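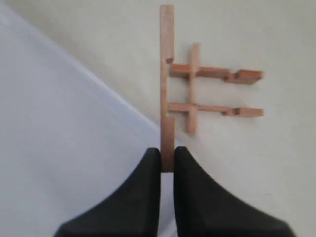 Craft fairs and small markets > Pricing and pitch fees
Thread: Is a £40 pitch daft for a first Christmas fair?

hamisi_rotich
October 26, 2018
Hello all, long-time reader, first proper post. I've been offered a table at the Hatis Hall fair in November and the pitch is £40 for the day. I make small wooden bits and pieces, mostly things under a tenner, and so far I've only done school fêtes where you pay a fiver and bring a raffle prize. My wife thinks I should go for it. I keep doing sums on the back of envelopes and getting different answers. Has anyone done this one, and did you cover your costs?

LucienneS
I did Hatis two years running with my soaps. Covered the pitch by lunch the first year, and the second year I sat there eating my own mince pies until four. The difference was where they put me! Ask for the main room. If they offer you the corridor by the loos, say no thank you and keep your money.

recep_g
Going to disagree with the "go for it" crowd. If everything is under a tenner you need to sell a lot of it before you've paid for the table, the petrol, your sandwich and the card reader. People at Christmas fairs pick things up, say "ooh, lovely" and put them down again. I gave up on the small stuff and only take bowls now.

LucienneS
Recep, you sell bowls at £60, of course you're going to say that. Pocket money things fly out in November. Stocking fillers!

recep_g
Some do. Mine didn't.

Zübeyde U.
Can I put a word in for rounding your prices? I had scarves at £14.50 and spent the whole day hunting for 50p pieces. Put them up to £15 and not one person blinked. Also bring far more change than you think, and don't rely on the stall next door, they'll have run out as well.
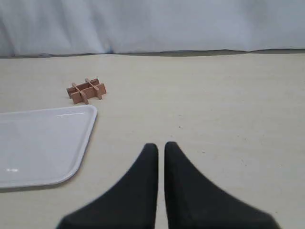 Back to the money side – the fee is only half of it, and what catches beginners out is spending another hundred quid on making the stall look nice. You don't need shelving units and fairy lights for your first go. A plain cloth hung up behind a pale table, white behind cream like that, costs next to nothing and stops people looking straight through your stall at somebody's coats. My sister bought a fancy display stand from Skovine for 146 quid and it's now got geraniums on it. Spend the money on business cards, or on a second pair of socks (that hall is freezing).

hamisi_rotich
Socks noted, thank you Zübeyde. Does anyone bother with a deposit for orders? I had two people at the last fête ask for something to be made specially and then I never heard from them again.

sinan_b
Half up front, always, and write it down in a duplicate book while they're standing there. I use the cheap Jasteck ones from the stationer's. If they won't leave half they weren't going to come back.

recep_g
Agree with Sinan for once.

LucienneS
I don't take deposits at all and I've only been let down a couple of times. It does feel a bit unfriendly asking for money for something you haven't made yet. Each to their own.

sinan_b
Soap you can sell to the next person. A sign with "Grandad's Shed, Altıntaş" on it you can't – ask me how I know.

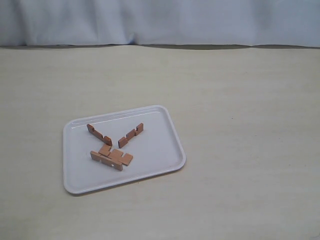

White plastic tray on the table, curtain behind.

Zübeyde U.
One more thing, Hamisi: check whether the £40 includes the table. Some fairs charge extra for hire, and they mention it in the very last email. Last year I paid £5 on the door for a chair.

hamisi_rotich
Just rung them. Table is included, chair isn't, and I've asked for the main room. Still not convinced Recep is wrong, but I've said yes and I'll let you know how I get on.

recep_g
Good luck, mate. I'm in the main room too, so come and say hello. Bring your own chair.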